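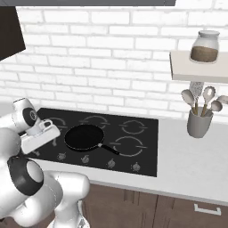
Food & Home | Slow Living
4 min read
Search stories, recipes, places

Wycliffe Mollel starts his sourdough at night and forgets it. On purpose. Twenty-seven years of baking in Sostatholm, first for the Antwi bakery, now for whoever turns up at the side door on a Tuesday.

No sign. Cash in a biscuit tin. Gone by 9, usually.

He uses 600 grams of flour a loaf, Zirnell stoneground when the mill's got it, and less water than the books tell you. The books, he reckons, were written somewhere drier. Fair enough — it had rained since breakfast when I got there and my notebook was pulp.
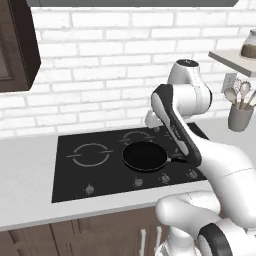
So can you bake a decent loaf in a normal home oven? Get it as hot as it goes, put the lid on your heaviest pot and leave it shut for 30 minutes.

After that, lid off, 20 more, and watch the colour. Darker than you'd like. Then a bit darker agian.

He learnt that from his aunt in Vulleo, who sold flat rye loaves off a trestle every December and never wrote down a thing. He's tried to copy her rye since. Close, he says. Too sour.

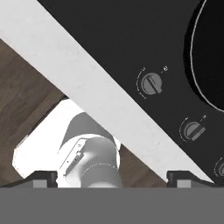

Keeping a starter alive

Feed it when you remember. Fridge if you're going away. Grey liquid on top is fine, pink is not — bin it, scrub the jar, beg some off a neighbour.

Mollel's has been split so many times half the street has it. His own died two winters back and he had to go knocking to get it's grandchild back.
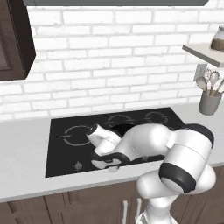
Which he named, and then wouldn't tell me the name. We ate the heel of a loaf standing up, too much butter, and I missed the 11 o'clock bus.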